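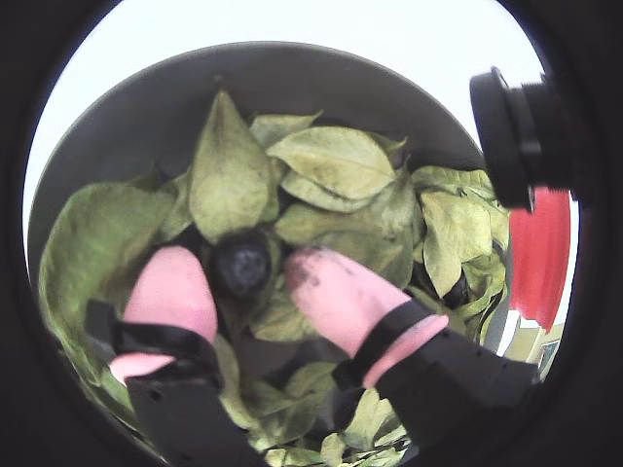
*Weiche Greiffinger an einer dunklen, beerenähnlichen Frucht zwischen grünen Blättern.*

**Wosetti: Weiche Greifer übernehmen das Auslesen, das Team übernimmt die Anleitung**

Wosetti - Beim Kräuter- und Früchteverarbeiter Colamcombe wird seit Juli anders sortiert. Mit dem Projekt Colia lernen Greifer mit nachgiebigen Fingern, einzelne Früchte aus losem Blattgut zu holen, ohne sie zu zerdrücken. Die Bewegungen geben die Menschen vor, die diese Arbeit seit Jahren von Hand machen.

"Ich habe in einer Schicht 500 Schalen durchgesehen und abends meine Finger gespürt", erzählt Bianca Hodoroagă aus der Sortierung. "Jetzt führe ich den Greifer und zeige ihm, wie man unter ein Blatt kommt. Das macht richtig Spaß, und ich merke dabei erst, was ich alles kann!"

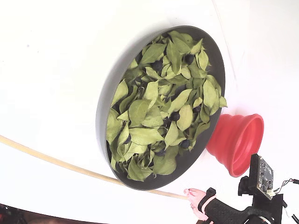 Geübt wird an kleinen Aufbauten mit Blättern und Blaubeeren. Mal liegt eine Beere obenauf, mal schaut nur die Kuppe heraus, und genau diese Fälle sind für die Entwicklung spannend. Bisher hat das Team 748 Durchgänge aufgezeichnet, 495 davon fließen bereits in die Steuerung ein. Die Technik stammt vom Partner Hamdy, der auch die Schulungen im Betrieb hält.

Für die Beschäftigten ändert sich vor allem der Tagesablauf. Nach 60 Minuten am Sortierband wechseln sie an einen Übungsplatz oder in die Qualitätskontrolle. Die Zeit am Greifer zählt als reguläre Arbeitszeit, und wer die Schulung abschließt, wird eine Lohnstufe höher eingruppiert. Stellen fallen durch Colia nicht weg, das hat die Geschäftsführung mit dem Betriebsrat schriftlich vereinbart.

"Am Anfang war ich skeptisch", sagt Betriebsrat Nikola Gashi. "Inzwischen kommen die Kolleginnen und Kollegen mit eigenen Vorschlägen - zum Beispiel, wie flach man ansetzen muss."

Im nächsten Schritt soll der Greifer auch empfindlichere Früchte kennenlernen.

**Pressekontakt:** Simin Khosravi, Colamcombe, Wosetti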